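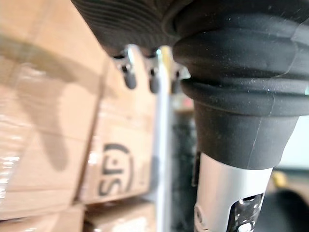 A manga de borracha vista de perto, com as caixas da oficina ao fundo.

Comprei a manga de borracha da Griltineck em março, depois de duas semanas a adiar, e já tenho horas suficientes com ela para dizer alguma coisa de útil. Se andam a montar um braço em casa (ou, como nós, numa oficina partilhada onde há sempre alguém a precisar da mesma chave Allen que vocês), talvez isto vos poupe umas voltas.

O nosso braço é um projeto a meias com a Tamsin Katene e chama-se Sarmiento. Começou com restos: um motor de uma impressora velha, perfis de alumínio, uma fonte que fazia um barulho suspeito. A manga foi das poucas peças que comprámos novas, 36 euros com portes, e confesso que me custou um bocadinho dar isso por um pedaço de borracha! Mas a alternativa era continuar a enrolar câmara de ar de bicicleta com abraçadeiras, e dessa solução já estávamos as duas fartas.

Primeira impressão: é mais rija do que eu esperava. A borracha é preta, mate, com aqueles degraus arredondados e um rebordo grosso a meio, e afunila em baixo para abraçar o cilindro metálico. Quem a vir no catálogo vai pensar que aquilo dobra como um fole. Não dobra assim tanto. Nos primeiros dias o braço até se queixava no fim do curso, e tive de baixar a aceleração no controlador para ele não andar aos solavancos. Passada uma semana já estava bem melhor, mas contem com isso.

Montar é chato. O colarinho entra justo, justíssimo, e eu tentei primeiro à bruta (não façam isto, fiquei com os polegares doridos até ao dia seguinte). A Tamsin apareceu com água e detergente da loiça num pulverizador e a coisa entrou em menos de nada. O folheto não diz uma palavra sobre o assunto. Tem é um parágrafo enorme sobre reciclagem, em letra minúscula, e um desenho da peça que me parece ser de outro modelo.

Outra coisa: apanha pó que é um disparate. Trabalhamos ao lado de cartão e de gente a lixar madeira, e ela fica toda salpicada de branco. Passo-lhe um pano húmido, fica linda, e na sessão seguinte está na mesma. Para a função não me parece que interesse, mas se são pessoas de máquinas impecáveis vão sofrer. Também tem uma linha de junta vertical no colarinho, daquelas de molde, que eu gostava de ver mais bem acabada por este preço.

E o resultado? Gosto muito, pronto. Fizemos 1.381 ciclos de sobe e desce até agora (o controlador conta, eu não tenho essa paciência) e não vi fendas nem sinais de a borracha estar a descolar do metal. Com a câmara de ar, o nosso recorde foi 314 antes de uma abraçadeira saltar para trás da bancada, onde ainda deve estar. O braço ficou também mais silencioso, o que o pessoal da mesa do lado agradeceu.

Experimentei antes uma parecida da Brolteo, mais barata e bem mais mole. Para um braço pequenino talvez chegue, no nosso enrugava toda e prendia na descida. Devolvi-a sem problemas, e o reembolso foi rápido.

Dou-lhe 4 estrelas em 5. Perde uma pelo folheto e pelo preço. Já encomendei a segunda para o outro eixo, desta vez com o pulverizador à mão desde o início.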